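2021-02-25

Up at six, couldn't get back to sleep. Made tea and sat down with the notice for Casimiro again. The paper wants it by noon tomorrow if it is to go in on Saturday, and Verschueren want to see it first in case the times are wrong. I had the first version at the weekend and hated it. It read like a form somebody had filled in.

The trouble is the order of things. Every notice I looked at goes name, date, place, age, then the family, then the hobbies, then the arrangements. I copied that and he came out sounding like anybody. But when I moved the hobbies up to the top Mirjam said on the phone that it looked odd, as though we had forgotten to say he was dead. She was right. So it's name, date and place again, and I have tried to do something with the middle.

What I have now:

Casimiro Lorente died at home in Bredness after a short illness. He came to the village as a young man to mend pumps and stayed to mend everything else. He was the husband of the late Hanne, brother-in-law to Mirjam Vanhove, and uncle to more people than he was related to.

After that it's the workshop, the choir and the allotment, and then the funeral. The upper limit at that price is 200 words and it stands at 176, so there's room for another line if someone insists on one. The charge is 289, which I paid by card this morning out of my own account. I have put the receipt in the blue folder for the estate.

Rang Verschueren at nine. I spoke to Gijs Van Leeuwen again, who is patient and writes everything down. Maswood is confirmed for Wednesday at half past ten. We still can't have everybody in. He went through the rules once more, where people can sit, no singing, masks on the whole time except for whoever is reading. He will have the doors open, so I must tell people to wear a proper coat. The coffin is the plain one. The flowers are just ours and the rest are asked to give to the lifeboats, though I don't know that he ever set foot in a boat. Mirjam says he gave to them every Christmas and who am I to argue.

No singing is the hard part, with the choir. Amber Coppens has a recording from the last concert they did before it all stopped, and you can hear him in it if you know where to listen, on the left with the low voices. She is sending it to Gijs today so he can check it plays on their machine.
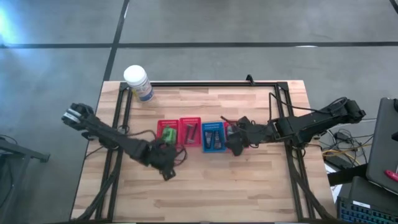

The cards have got away from me. They started coming the morning after he died and I put them on the hall table, then on the stairs, then in a carrier bag, and now I can't remember who I have thanked. Mirjam had a pile as well and brought hers over on Tuesday, mixed in with his post, so there was a water bill in between two very kind letters. What I want is four small plastic baskets set out in a short row on a wooden bench, like that. One for the cards that need an answer, one for the ones I've answered, one for bills and anything with a window in the envelope, and one for the things I can't face yet. I'll use the bench in his back room when I've cleared it. Until then it's the stairs.

Did the bank before lunch. They want the certificate itself, no copies, and will post it back. I ordered extra ones in the end on Gijs's advice, and I am glad I did, as the pension people want one too and so does the insurance. Same conversation each time. They say they are sorry for my loss and then they ask for his mother's maiden name, which neither of us knows. Mirjam thinks it will be on the marriage papers. I looked in the bureau and found the marriage papers, a dog licence for a dog that died before I was born, and the guarantee for a kettle. The name is there but the ink has run. It begins with an A.

Cheese on toast. Rain all afternoon so no walk.

Then the online page. Amber set it up on Pretira last week so that the people who can't come to Maswood have somewhere to write. I was against it, I thought it would be all candles and doves, and there are candles, you can't switch them off. But the messages are good. A man he worked with in January of the bad winter, when all the pipes in the school froze, wrote nearly a page about lying on their backs under the boiler with one torch between them. I had never heard that story. Someone else wrote that he taught her to prune and that she thinks of him every time she cuts something too short.

There has been a bit of a disagreement on there too, about the order of service. I put up what we were planning and asked for opinions, which was my mistake. We had the choir recording going in, a reading in the middle, and then the old hymn going out, played on the organ with no words. Some of the choir say the hymn is wrong with nobody singing, it will just sound like an organ warming up. Others say leave it. I printed the messages off so that Mirjam could read them, as she won't look at a screen.
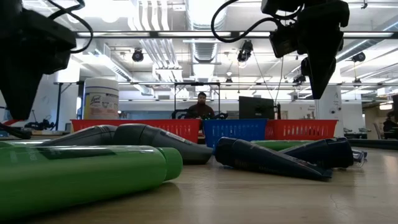
Veerle Kuipers wrote that the hymn ought to stay, since he picked it himself for Hanne and hummed it all the way back to the car afterwards. She said people would hear the words whether they were sung or not, and that if we put the recording last everyone would be too upset to drive. She also said to keep the reading short. I read that out to Mirjam and she said well, that's settled then, and it is. Recording going in, hymn going out. I'll tell Gijs in the morning.

The reading isn't settled. Mirjam wants the one about time and seasons and I would like something of his. He kept notebooks for the allotment, mostly frost dates and what the slugs had eaten, but every so often there's a line on its own. "Beans up. Hanne would have said told you so." I could read a page of those. It might be too odd for some of the cousins. I'll try it out loud tomorrow when I'm on my own and see how long it takes.

The printer for the service sheets has a minimum order of 300, which is silly when so few can be in the room. Gijs says most families post the rest out. So that's what we'll do, one to everybody who sent a card, with a line of thanks on the back, and it deals with the thanking at the same time. I need addresses. Half of the cards are signed with a first name only. There are two from a Piet and I'm fairly sure they are different Piets.

The photograph for the front is the one by the allotment gate. He's squinting and his collar is up on one side. Mirjam wanted the wedding one but it has Hanne's shoulder in it.

Rang Mirjam again at eight to say goodnight. She had eaten, soup. She asked whether we should say "peacefully" in the notice, as people expect it. I said he was cross with the nurse right up to the Sunday. She laughed and said leave it out.

Tomorrow: send the notice to Gijs, then to the paper by noon. Bank envelope, registered post. Ask Amber about the recording. Black shoes to the heel bar. Ring the water people.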